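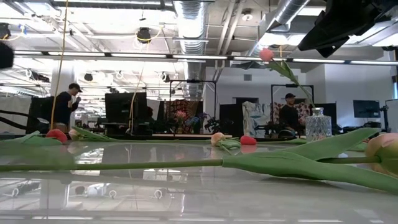 Tilport flower workshops back for a second season

11/1/20

The flower arranging workshops at the Helberg building in Tilport will run again this winter, organizer Zhenhua Lu said. Registration is open now at the front desk and by phone.

The first season began in September and drew 48 people over its run. Most sessions filled up early, and a waiting list was kept for the last two.

Tulips will be the main flower again. Participants learn to trim the stems, decide which leaves to keep and set a single flower in a narrow-necked vase before moving on to larger bunches. Stems are laid out flat on the table at the start of each class so that people can compare length and color – reds, pinks and peach tones are planned for the opening session.

"A tulip keeps growing after it is cut, and it bends toward the light," Lu said. "We spend a lot of time on that."

Flowers will come from Yoo, the wholesaler on Hosik Street, which has set aside 400 stems for the season. Vases are provided for use in class, but people may bring their own if the neck is wide enough for one stem. Clippers are provided too.

Each class lasts 2 hours. Parking is behind the building, and the side entrance will be unlocked 15 minutes before the start.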